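Cube bookcase as pantry overflow, worth it?

rangel_w
Posts: 137
We have a tall white cubby bookcase standing against a plain wall in the small room off the kitchen. It held binders until August. Now I want fruit, onions and dry goods in it. Has anyone done this? The shelves are thin and I don't know how they take weight.

korkier81
Posts: 612
Did it in our last place. Cans on the bottom row only. We used little plastic baskets with handles so you can carry the whole thing to the counter and back.

Poduval
Posts: 81
I wouldn't put fruit in there at all. Square cubbies don't get much air and you forget what's in the top ones. Get a wire rack.

korkier81
Pears and apples were fine for us. They sat in the open, one layer deep. A wire rack marks soft fruit.

Poduval
Not if you line it. And a tall unit needs to be screwed to the wall before you load anything into it, whichever way you go.

rangel_w
Agreed on the screws, I have the brackets. Most of the compartments are still empty so it's easy to move. Red basket with the mesh sides is the size I was thinking of for the low shelves, and there's a pear on the middle one. 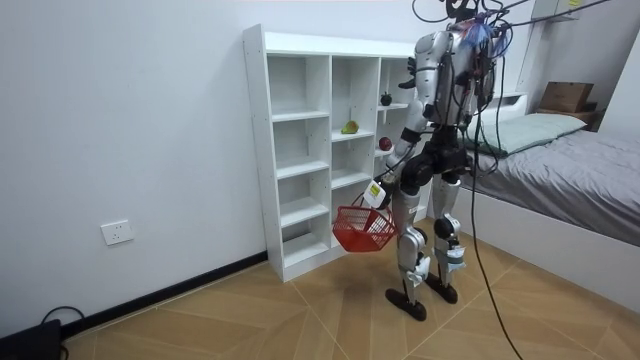
Last edited by rangel_w on Feb 26, 2020; edited 1 time in total

murier_lane
Posts: 10
That basket looks small for onions. I'd keep it for garlic and get something deeper for the rest. Measure the opening first, handle included.

Poduval
Still say wire rack.

rangel_w
I'll try garlic in the basket and leave the onions in the kitchen for now. Brackets go in first.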